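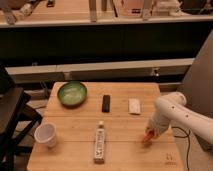
Kategorie: Werkstatttagebuch

12. August 2025

Tischplatte zum zweiten Mal geölt, wieder mit dem Hartöl von Mikuš. Verbrauch 40 ml, Zwischenschliff mit Körnung 200. Die Fugen zwischen den hellen Leisten laufen quer und sind bündig, mit dem Fingernagel kein Versatz zu spüren. Das Logo unten rechts ist nur noch schwach zu lesen. Es bleibt so, Nachdrucken lohnt nicht.

Danach Kleinteile sortiert. Die grüne Schale hinten links behält ihren Platz und nimmt künftig die Schrauben auf. Der weiße Pappbecher kommt weg, er steht schief. Die schmale Flasche mit dem weißen Etikett lag längs auf der Platte; stehend lagern, Verschluss oben. Das weiße Päckchen ist leicht zerknittert, Inhalt nicht geprüft. Für den kleinen schwarzen Block gibt es noch kein Fach.

Das schwarze Metallgestell links bleibt neben dem Tisch. Oravec hätte es lieber an der Wand, aber dort fehlen mir zwei Handbreit bis zur Tür.

Offen: Unterseite ölen, Kante nachschleifen.

Suche Suchbegriff eingeben Los

Kommentare

Kamil Ďurica: Welche Trockenzeit zwischen den Aufträgen?

Ignacio Escobedo: Unterseite unbedingt mitmachen, meine Platte hat sich im November verzogen.

Kvido Skála: Schrauben in der Schale zerkratzen die Glasur.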